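Ulthorpe opens reuse store for building materials in January

ULTHORPE – The town of Ulthorpe will open a store for used building materials on Cornard Road in January. Residents and small contractors will be able to buy doors, tiles, timber, sinks and leftover hardware that would otherwise go to the landfill.

The store will be run by Henriques Salvage under a contract with the town that lasts 18 months. It takes over the former feed warehouse next to the transfer station, which has stood vacant since the feed company moved to Cidetau. The town has replaced the roof and put in new lighting. The loading dock was kept as it was.

"People drive past the building on their way to throw out a perfectly good door," said Ilse Strobel, who heads the town's public works department. "We want them to stop there first."

Materials can be dropped off free of charge during store hours. Staff will check each load at the dock and may turn items away. The store will not take mattresses, paint, treated railroad ties, carpet, or windows with cracked glass. Anyone with a full truckload should call ahead so that space can be cleared.

Prices will be set at 31 percent of the cost of a comparable new item. Ulthorpe residents with a transfer station sticker will get a further discount on lumber and brick. Income from sales goes toward wages and upkeep of the building, and anything left at the end of the contract is returned to the public works budget.

The contract calls for 70 tons of material to be kept out of the landfill in the first year. Henriques Salvage will report its totals to the town each quarter, and the reports will be posted on the public works page.

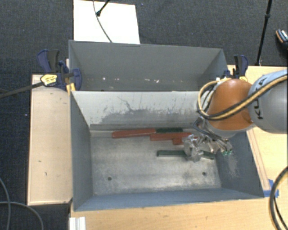 Kai Brandes has been hired as store manager. He previously ran the lumber yard at a hardware dealer in Cornard and will oversee 2 full-time employees. Nanami Iwasaki will handle pickups from demolition and remodeling jobs. Contractors who want to schedule a pickup need to send her a list of materials and the address of the job site.

"Small lots are welcome," Brandes said. "If you have half a box of tile left from your bathroom, somebody is looking for half a box of tile."

Gunther and Sieglinde Schwerdtfeger, who own the warehouse, are leasing it to the town and have agreed to let the side lot be used for customer parking.

The store will open at 9 a.m. and close at 4 p.m. Payment is by card or check. Delivery is not offered, and purchases must be picked up before closing time on the day they are paid for.

Contact: Ulthorpe Department of Public Works, attention Ilse Strobel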